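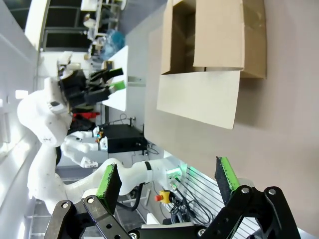 2. Packing test, open box on the table

Group project, Cita workshop module. Report handed in 26/03/2018

What we wanted to know: does it matter how you leave the flaps when you fill a cardboard box on a table. Sounds small. Took us most of March.

Setup. Plain brown boxes from Panyasiri, one size only, all used before so the flap edges were bent a bit already. Pale tabletop, box near the edge of it. Flaps either folded right back or just left hanging. Items were from the Juluter kit (paper cups, folded cloths, small tins). We did 75 fills over 5 sessions, three of us taking turns.

2.1 What happened

Flaps left hanging: faster to start, slower later. You catch your sleeve on the near flap and the box turns a little each time. By the end of a fill it had moved nearly 3 inches in the worst case.
Flaps folded back: box stays put better. But they dont stay folded, old cardboard creeps up again. Tape fixed it, tape also tore the top layer off one box so we stopped.

Light was a problem too. Inside of the box goes dark once you lean over it and the small tins got put on top of the cups. Crushed cups in 52 fills, way more than we expected. Should of put the tins in first, the Cemska handout says heavy things at the bottom and we skipped that page.

2.2 Changes for next round

- tins first, then cloths, cups last
- lamp on the far side of the table
- mark the box position with pencil so we can measure the slide proply
- new boxes as well as old ones, to compare the flaps

Times per fill are in the table at the back. Session 4 times are missing, the sheet got recycled.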